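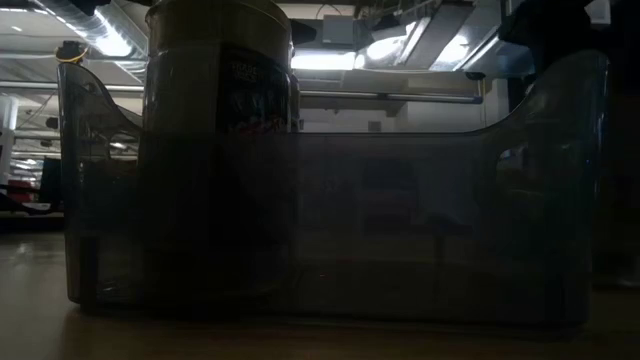
Rauchgraue Kunststoffschale auf dem Holztisch

Start | Magazin | Meinung | Geräte | Liquids | Kontakt

Warum ich keine Einweg-Vapes mehr kaufe

Drucken | Per E-Mail senden

Ich gebe es zu, ich war lange bequem. Im September lag bei mir in jeder Jackentasche so ein buntes Einwegding, meistens von Elania, weil der Kiosk unten im Haus nichts anderes hatte. Auspacken, ziehen, wegwerfen. Und jedes Mal dieses blöde Gefühl, wenn man einen Akku in der Hand hält, der noch völlig in Ordnung ist!

Inzwischen dampfe ich wieder mit meinem alten Polleck, einem Pod-System mit Nachfülltank, und frage mich, warum ich es überhaupt weggelegt hatte. Klar, man muss ein bisschen was tun. Coil wechseln, Liquid nachfüllen, ab und zu die Kontakte abwischen (ich nehme ein Wattestäbchen, geht prima). Das dauert zwei Minuten und danach schmeckt es wieder nach was.

Was mich richtig ärgert, ist das Gerede von der Zugzahl. Auf einer Packung stand neulich 3287 Züge. 3287! Wer hat denn da gezogen, und wie lang? Bei mir war nach einem langen Wochenende Schluss, und die letzten Züge schmeckten nach angesengter Watte. Beim Zuccaro-Liquid weiß ich wenigstens, was in der Flasche ist: 60 Milliliter, und wenn sie leer ist, ist sie leer.

Jetzt höre ich schon den Einwand, dass Umsteiger was Einfaches brauchen. Stimmt ja auch. Aber einfach sind die kleinen Pods längst, mein Dederbridge für unterwegs hat nicht mal einen Knopf – und laden lässt es sich am Handykabel. Der Handel könnte die Dinger ruhig mal vorne hinlegen und die Einwegware nach hinten. Macht er nicht, daran verdient er vermutlich zu gut.

Von mir aus muss man gar nicht alles verbieten. Ein ordentliches Pfand auf jedes Gerät mit Akku würde mir schon reichen, und zwar eines, das wehtut.

Drucken | Per E-Mail senden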